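Setting Up and Running a Hand-Held Gripper Station: Good Practice for Sites

Issued by the Rokville site office, Dec 27, 2021. Replaces the April version.

Scope

This guide sets out how a recording station for hand-held grippers is to be prepared, used and closed down. It applies to all tabletop work in which an operator holds one gripper in each hand and moves household objects between the table and a holder. It applies equally at Rokville and at the Jendia site. It does not cover work with powered arms, which remains under the separate Warkia procedure.

Operators are expected to have read the guide in full before their first shift. Station leads are expected to keep a printed copy within reach of the station.

1. Prepare the floor

Start with the floor and leave the table for later. Stands, posts and light supports must sit flat on their base plates. A base plate that rocks on carpet is to be moved, never packed with paper or folded tape. Check that no plate rests on a cable.

Floor markers used for alignment must be fully visible and lie flat. If a corner has lifted, replace the whole marker. Do not press it back down and continue, as a marker that has shifted slightly is harder to notice than one that is missing.

Chairs and spare furniture may stay in the room if they are behind the table and outside the reach of the operator's arms. Once recording has begun, leave them where they are until the shift ends.

2. Prepare the table

Wipe the tabletop with a dry cloth. Remove labels, pens, drink containers and anything else that does not belong to the task. Tape used to fix the table position should be short and should not lie where an object will be placed.

If the tabletop has a cable opening, keep small objects away from it. Task objects are to be set down at least a hand's width from the opening and from every edge. The task sheet gives a starting area for each object. Within that area the operator is free to vary the position and should do so between attempts.

3. Check the grippers

Each gripper is checked before the first attempt of a shift and again after any break. Carry out the checks in this order:

Look at the jaws. They should open and close through their full travel without sticking.
Look at the marker plate on top of the gripper. It should be firmly seated, clean and free of scratches. Do not hold the gripper by the plate.
Follow the cable from the gripper to its connection. There should be no kinks, and no part of the cable should be pulled tight.
Hold the gripper in the working position and turn the wrist both ways. The cable should follow along the forearm without wrapping around it.

Left and right grippers are not to be exchanged during a shift. If one fails a check, take the pair out of use together and record this in the station log.

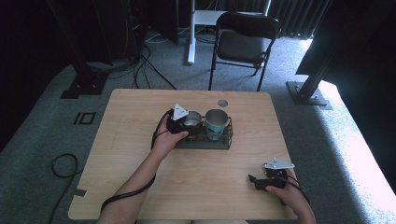 4. Working position of the hands

Forearms should be bare to the elbow or covered by a close-fitting sleeve. Loose cuffs catch on wire sides and can cover the marker plate. Rings, bracelets and watches are removed before the shift and stored away from the table.

When only one hand is needed, the other gripper is kept still near the side or front corner of the table. It should not be put down, passed to the other hand or lowered out of view. The resting hand must leave the path of the working hand clear.

Keep the marker plates facing up or slightly outward wherever the task permits. A brief turn of the wrist is acceptable. If a plate would be hidden for most of a movement, approach the object from another side.

5. Handling cups and open containers

Cups in current use include plain metal cups and colored cups with a metal rim. The following rules apply to both.

Approach from above, and slow down before the jaws reach the rim. Close the jaws only when both are level with each other. Lift straight up until the base of the cup is clear of the holder or table, then move sideways. Lower the cup at the same pace at which it was raised, and let it stand fully before opening the jaws.

Do not push a cup into place with the outside of the jaws unless the task sheet names pushing as a step. Do not catch a falling cup. Let it fall, state the word "stop" aloud and end the attempt.

Cups are used empty. Worn or marked cups may remain in use as long as the rim is round and the base is flat.

6. Handling wire baskets and caddies

The basket is placed with its long side in the direction given on the task sheet. It should rest flat. Before each set of attempts, press lightly on opposite corners to confirm that it does not tip.

A cup may be set down inside the basket, or taken out of it, with one gripper while the other stays at rest. If the basket moves during the attempt, finish the movement and mark the attempt as "holder moved." Such attempts are kept. They are reviewed later under the Tehrani checklist, and it is for the reviewer to decide whether they are used.

If a jaw becomes caught between two wires, open the jaws and back out along the line of entry. Twisting bends the wires and puts strain on the jaw tips.

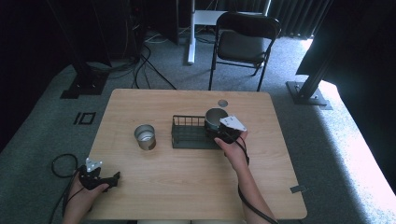 7. Cables during work

Slack cable is coiled loosely on the floor beside the table, on the same side as the gripper it serves. Coils must lie clear of the operator's feet and of the floor markers. Cables may not cross in front of the operator. Where cables gather near equipment at the back of the room, the station lead checks the walking path at the beginning and end of each shift.

8. Breaks, errors and stopping

An operator works no more than 8 attempts without a short rest for the hands. After 3 failed attempts in a row, stop and call the station lead. The lead repeats the gripper checks in section 3 before work resumes.

Failed attempts are never deleted at the station. Of the 3,377 attempts logged under the April version, 1,760 carried no operator note at all, and this made review slow at both sites. A note of a few words is enough: "slipped at rim," "cable caught," "wrong start area."

9. Closing the station

Return the grippers to their case with the jaws closed. Wipe the marker plates with a dry cloth. Stack nothing inside the basket. Switch off the lights, sign the log and report any damaged item before leaving the room.

Questions about this guide are to be sent to the Rokville site office. Sites may add stricter rules of their own, provided these are written down and kept with the printed copy.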